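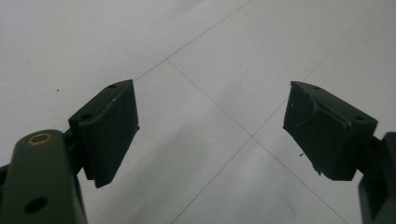
Stockroom floor, Carrilho site.

Ticket subject: Duplicate item records after CSV import
Product: Nivusine inventory, hosted
Opened by: Carrilho stores
Opened: May 18, 2022
Priority: Normal
Status: Closed

Original report

We imported our stock count into Nivusine this morning and ended up with duplicate item records. The file has 1,227 rows. Every row should match an item that is already in the system and update its quantity. After the import, 136 items show up twice, once with the old quantity and once with the new one. The rest updated correctly.

The import screen showed a green check mark and "Import complete." The log download is one line long and says the same thing.

We ran the same kind of import in March and did not have this problem. The file comes from the same spreadsheet and the same person in the office saves it. The column order has not changed.

What we need:
Find out why the duplicates were created.
Remove them without losing the new quantities.
Confirm we can run the import again before the end of the month.

We have stopped printing labels until this is fixed. The label printing goes through Colletti, which reads the item list from Nivusine every night, so the duplicates will be over there too by tomorrow if the sync runs.

Reply from Clakodden support

Thanks for the report. Please do the following first:

1. Go to Settings, Connected Services, and turn off the nightly sync to Colletti. Do not disconnect it. Disconnecting clears the field mapping and you would have to enter it again.
2. Do not delete any items yet. Deleting an item also deletes its movement history.
3. Attach the exact file you uploaded. Please do not open it and save it again first.

Also tell us which browser you used and whether you picked "Update existing" or "Update existing and add new" on the second import screen.

Reply from Carrilho stores

Sync is off. File attached. The browser was Chrome on the office PC. We picked "Update existing and add new," same as always, because there are usually a few new items in the count. This time there were none, or none that we know of.

One correction. I wrote that the file was the same kind as in March. The spreadsheet is the same but we have a new office PC, so the program that saved it is a newer version. I don't know if that matters.

Reply from Clakodden support

It may. We are looking at the file now.

In the meantime, we want to rule out the batch size. Imports over 500 rows are split into batches and run one after another. If two batches overlap, the rows at the end of one can be read again at the start of the next. Please sort your item list by "Created" with the newest first, export the top of that list, and send it. If the duplicates sit together near the batch breaks, that is the cause.

Reply from Carrilho stores

Export attached. They are not together. They are spread all through the file, a few from every section. Adhesives has some, cleaning supplies has some, small containers has a lot. Fasteners has none at all, and fasteners is our biggest section.

I also tried a test. I made a short file with just the small containers rows and imported it into the practice account. No batches involved with a file that size. It made duplicates there too.

Working notes (Clakodden support)

Batch overlap ruled out. Duplicates are reproduced in the practice account with a short file.

Compared item codes in the uploaded file against the codes in the account. Every duplicated item has a code that starts with a zero. In the account the codes have the zero. In the file they do not. Fastener codes all start with a letter, so they came through unchanged.

The newer spreadsheet version on the customer's PC treats the code column as a number and drops the leading zero when the file is saved. The system then looks for the shorter code, does not find it, and adds a new item, which is what "Update existing and add new" tells it to do.

Checked the March file in the import history. Leading zeros are present there.

Asked the customer to check the format of column A and to look at the shelf location column too, as some locations also begin with a zero.

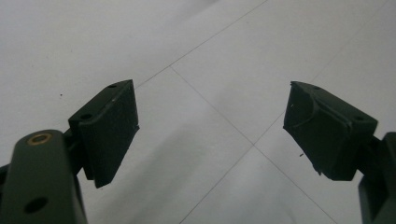
Clakodden wrote back that the shelf locations should be fixed in the spreadsheet first, before anything was done to the duplicate items, and that the two columns needed to be formatted as text before any values were typed in. Changing the format afterward does not bring the zeros back. They also asked whether any of the shelf locations had been renamed since March.

Reply from Carrilho stores

None renamed. You were right about the locations. Anything on the aisle that starts with zero lost it. It did not make duplicates because location is not used for matching, but those items now show a location that doesn't exist, so the pick list sends people nowhere.

I rebuilt the spreadsheet from the March copy. Steps, in case another customer has this:

Opened a blank sheet.
Selected columns A and F and set them to Text.
Pasted from the March copy using Paste Values.
Copied the new quantities across with a lookup on the item description. I could not use the code for the lookup because the codes in the new file were the broken ones.
Saved as CSV and closed it.
Opened the CSV in Notepad to check the zeros. They were there.

Important: the first time I did this I double-clicked the CSV to check it, and the spreadsheet program opened it, dropped the zeros again, and asked me to save. I said yes out of habit. Had to start over. Check it in Notepad and nowhere else.

The lookup on description failed on some rows where two items have the same description. I filled those in by hand from the paper count sheets.

Reply from Clakodden support

Good. Please import the new file into the practice account first, with "Update existing" only. With that setting, any row that does not match is listed in the log and skipped, and no item is added.

For the duplicates in the live account, use the Merge tool and leave Delete alone. Steps:

1. Items, then Tools, then Find and Merge.
2. Filter by Created date, today's import only.
3. For each pair, choose the item with the zero as the one to keep.
4. Under Quantity, choose "Take from newer record." The default is "Add together," which would give you the old and new quantities combined.
5. Under History, choose "Keep both."

The merge tool can take a list. If you upload a two-column file with the code to keep and the code to remove, it will do all of them in one pass. Both columns have to be text, for the same reason as before.

Reply from Carrilho stores

Practice import ran clean, nothing skipped. Did the merge from a list. It took nearly 2 hours, most of it waiting on the progress bar. The tab has to stay in front or it pauses. It would be good if the help page said so.

The count of items in the live account is now back to what it was before the import. I spot-checked quantities in adhesives and cleaning supplies against the paper sheets and they match. Locations are fixed.

Small containers is still wrong, but in a different way. Merged items are fine, but some quantities look too high, and they are too high on the paper sheets as well. So this part isn't the import.
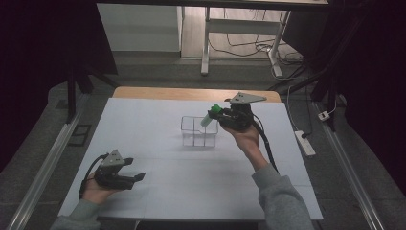
The count sheets for small containers have a Unit column, and it was left blank in the template we handed out this spring. With no unit given, whoever was counting had to decide what one item is. For most things it is obvious. A clear rack with a divider down the middle is one rack, but it has two compartments, and a few sheets had it down as two. The same went for lidded tubes. Some sheets have a tube with a green lid as a single item, and others have the tube on one line and the lid on the next, because we do also stock spare lids under their own code. I have put the Unit column back and filled it in for that whole section.

Question for support while the ticket is open: is there a way to make Unit a required field on import, so that a blank one gets flagged and doesn't just take the default?

Reply from Clakodden support

Yes. Settings, Import Rules, Required Columns. Tick Unit. After that, any row with a blank Unit goes to the log and is skipped. The rule is per account, so set it in the practice account too or your tests will not match.

You can also set Item Code to "Fixed length" on the same screen. Codes that are too short are then rejected. This would have caught the dropped zeros at the start. It only works if all your codes are the same length.

Reply from Carrilho stores

They are not all the same length. Fastener codes are longer. Is there a way to set it by section?

Reply from Clakodden support

Not at present. We have added your account to the existing request for it. For now we suggest leaving "Update existing" as your default and doing new items as a separate import.

Reply from Carrilho stores

Done. Unit is required in both accounts. Default import mode changed.

We recounted small containers with the new sheet and imported just that section. A few rows went to the log for blank Unit, which were mine, and I fixed them and ran it again.

Turned the Colletti sync back on last night. Item list on their side matches ours this morning. Printed a short run of labels from the zero codes and scanned them at the bench. All of them opened the right item.

One leftover: two labels printed with the old location on them. I think they were already waiting in the print queue from before the sync was turned off. Cleared the queue and reprinted.

Reply from Clakodden support

That matches how the queue works. Jobs already in it keep the text they were created with.

Resolution summary

Cause: Leading zeros removed from item codes and shelf locations when the CSV was saved by a newer spreadsheet version. Import mode allowed unmatched rows to be added as new items.
Fix: File rebuilt with code and location columns as text. Duplicates merged by list, newer quantity kept. Locations corrected by re-import.
Related: Unit column blank in count template. Template corrected, Unit set as required, one section recounted.
Not fixed: Fixed-length code rule cannot be set by section. Request logged.
Help page: Note about keeping the merge tab in front sent to the documentation queue.

OK to close on our end. Please leave the March file in the import history, we still use it as the reference copy.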